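Soro modular electronics training board – reviewed after a term of use

Price paid: 3,495 kroner, from Dekker
Bought for: evening electronics class, adult beginners

We had been teaching basic circuits on loose breadboards for years, and most of the first hour went on finding out which leg of which component had come out. Mariama Asante, who shares the class with me, wanted something sturdier that could be put on a table and used straight away. I ordered one Soro board in February to see how it went before spending any more of the Horenholm budget.

It came in a flat box with a manual and a bag of patch cables. The manual is 416 pages long, most of it exercises. The English is readable but the diagrams are small, and I ended up enlarging the ones for the first six lessons on the photocopier.

The idea is simple. The controls are on separate panels with tabs and notches, and they lock together like a jigsaw. The fit on ours is tight. Pushing a panel in takes a firm thumb, and getting one out again the first time took two of us and a plastic ruler. It has eased since then, but I would not swap panels in the middle of a lesson. We decide on a layout beforehand and leave it.

The patch cables are the best part. They are flexible, the plugs go in with a definite feel, and beginners stop being afraid of them within ten minutes. The maker says the plugs are good for 2,000 insertions. I can't confirm that, but none of ours has worked loose yet. I would have liked some longer leads in the bag.

The manual starts with continuity tests and moves on to voltage dividers in chapter 3. That is a sensible order, although the jump in difficulty after chapter 5 is steep and we wrote two extra sheets to bridge it.

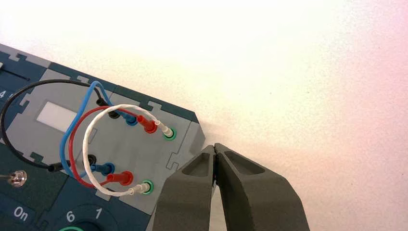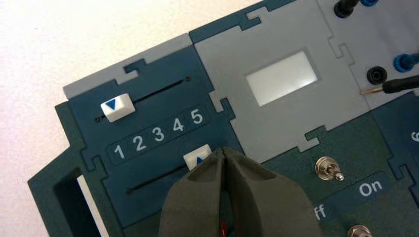 The slider panel gets more use in our lessons than anything else. We set it as a game: one person calls out a position and the other has to match it, then they write down what they expect to change. The two knobs share one strip of numbers, and the blue triangles on them point down on the upper knob and up on the lower, so there is no arguing over which way to read the scale. My complaint is that the scale has no finer divisions between the numbers, and "a bit past three" is not much use in a results table. Tineke Coppens, who takes the more advanced group, has put a strip of masking tape along her panel and marked it in pencil.

I also looked at the Zolenura kit, which costs less. Its panels clip to a rail and come off far more easily, but the cables were stiff and the labels had started to rub on the demonstration set. For a home learner it would probably do. For a class I would still pay the extra.

Good: cables, solid feel, plenty of exercises.
Less good: small diagrams, stiff panels when new, coarse slider scale.

We have ordered a second one.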